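Ticket 2746 -- Second gripper set and spares, headset bench
Queue: Equipment requests
Site: Melley
Status: Open, waiting on quote
Priority: Normal

Original request

We need a decision on grippers for the two-arm bench before the September budget closes. The bench is used for headphone handling: picking up, turning over, unwinding the cable, laying down. The arms are fine. The fingers are wearing and we have no spares on the shelf. If one finger goes, the bench stops until a new one arrives, and the last order from Rorgate took 11 working days.

Asking for one of the following:
a) two spare finger sets of the current type
b) a change to the Liltora soft-tip fingers on both arms, plus one spare set

Update 1

Checked the fault log before pricing anything. Most stops are cable related. The headband grip mostly holds. What goes wrong is the thin cable slipping out of the other gripper while the first arm keeps the headphones off the table. Cleaned the finger faces, checked the closing force, reran the same task. Slightly better for the first hour, then back to where it was.

Also swapped the left and right fingers over to rule out one bad pair. The slipping moved with the fingers, so it is wear and not the arm. Swapped them back afterwards.

Update 2

Rorgate have come back by email. Standard fingers are in stock but they want a minimum order of four sets. That is two more than we asked for. They will hold the price for 45 days. Carriage is extra.

Liltora will lend one pair of soft tips for a trial. They need our mounting pattern first. Sent them the drawing at 10:20 and asked whether the existing bracket can stay. If it can't, option b also needs new brackets, and those aren't in the estimate.

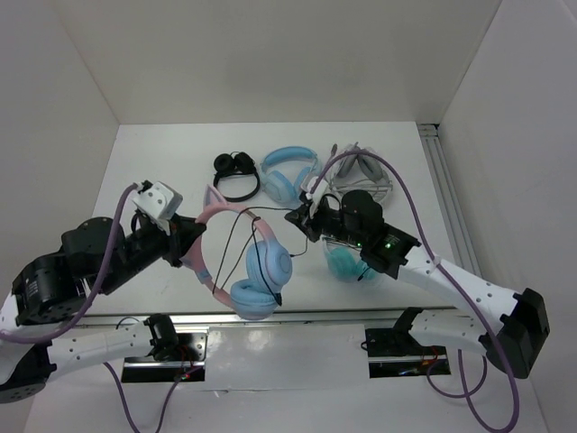

The other cost to plan for is the headphones themselves. We go through them faster than the original plan allowed, mainly split cables and loose cups. Shahbazi can supply mixed seconds in boxes of 50, any colour and size, which suits us better than one model bought new. Children's sizes and novelty shapes should stay in the mix -- they are harder to grip and we want that.

Update 3

Liltora confirm the bracket can stay. Longer screws needed, which we have in stores. Trial pair booked out to us for up to two weeks. No charge if they go back undamaged.

Question from finance: can the headphones go under consumables and the fingers under equipment? Answer is yes for the headphones. Fingers have been booked as repairs in the past, and I would rather leave it that way than open a new line this late in the year.

Update 4

Soft tips fitted to the right arm only. Cable pick-up is better on the thin leads. On thicker leads I can't see a difference. They mark easily, so wear needs watching before we commit to a full change.

Proposed for approval:
- one box from Shahbazi now, second box after the new year
- Rorgate standard fingers, but ask again for two sets instead of four
- hold option b until the trial ends

Still to do: get the Liltora price in writing, ask Rorgate about the minimum, confirm who signs for the loan pair. Leaving the ticket open until the first two are back.

Equipment requests, Melley site | Contact the helpdesk | Copyright Melley | Back to top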